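Re: [olwood-practice] Draft rules for simulated kitchen tasks
January 20, 2023
To: olwood-practice list

Replies to the draft are below, under the same headings as the original message. The quoted part comes first for anyone who has joined since June.
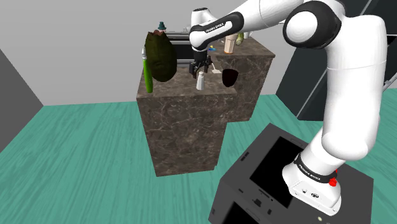

Quoted message

> We would like the four sites to agree on a short set of rules for
> building and reporting tabletop tasks in simulation. At present
> Bratora and Kadamow use the same arm model and the same kitchen, but
> their results can't be put side by side. One group reported 388
> episodes and the other 720, and we could not work out from either
> report which episodes had been thrown away, or by whom.
>
> Proposed:
> 1. Every object has a name, a size and a mass in the scene file.
> 2. The start pose of the arm is written down.
> 3. Success is decided by a script and not by eye.
> 4. Discarded episodes are counted and the reason given.
>
> Comments to the list, please.

Rule 1, objects

Agreed, with one addition. Size should be checked against the real thing before a task is released. Our counter has a big dark green object on it that dwarfs the bottle and the bowl, and if it is meant to be an avocado then the scale is wrong. Objects taken from different model libraries often come in different units, and the importer does not complain. I suggest a tolerance of 10 per cent on the longest side, unless the task sheet says the object is oversized on purpose.

Names matter too. We have had "cup", "bowl" and "container" used for one and the same mesh in three task files. Please keep one list of names and hold it in the Mthembu repository, where all sites can already write.

Rule 2, start pose

Agreed. Joint values in radians, base position relative to the counter, and gripper opening. A picture is helpful but is no substitute for the numbers. The pose of every loose object should be saved as well, after the physics has settled and not before. Thin things such as the white spatula can shift a little in the first moments, and a tall narrow one like the green-handled utensil at the left end may not stay upright at all.

I would also ask for a minimum gap between objects at the start. We use 48 mm between anything the gripper has to close on and its nearest neighbour. Sites that want cluttered counters can go below that, but should put the figure in the report.

Rule 3, success

Agreed in principle. The script must say how long the final state has to hold. We had a script that passed an episode the moment the object crossed a line in the air, and 52 of those passes had to be withdrawn after somebody looked at the replays. Our version now waits until the object has come to rest and the fingers are open.

Contact with the counter should be logged even when the task succeeds. A real arm would stop on some of those contacts, and people reading the report will want to know.

Rule 4, discarded episodes

Agreed, and I would make it stricter. Please list three kinds separately:

- simulator faults (objects passing through each other, crashes)
- operator stops
- failed attempts

The third kind should never be discarded. It counts against the success rate. I think this explains most of the trouble with the earlier reports, though I can't prove it from what was sent in.

Rule 5, proposed

Freeze the scene before counting starts. If an object is moved, swapped or resized in the scene file, the version number goes up and the count begins again. This includes things on the rear counter that the arm is not asked to touch. They still show up in the camera views, and they are still there to be knocked.

Rule 6, proposed

State plainly in the title or first line of any report that the results are from simulation. Two of ours have been passed on without that line and were read as results from hardware.

Open points

I have no firm view on lighting or floor and wall textures. Bratora changes them for each run and Kadamow keeps them fixed. Either seems fine to me if it is written down.

The file format also needs settling. We can export to the one Kadamow uses but we lose the friction values on the way, so for now we send those in a separate text file.

If there are no objections on rules 1 to 4, I will put them into the shared document as they stand, with the additions above marked as pending. Rules 5 and 6 need a reply from each site first.

Olwood simulation group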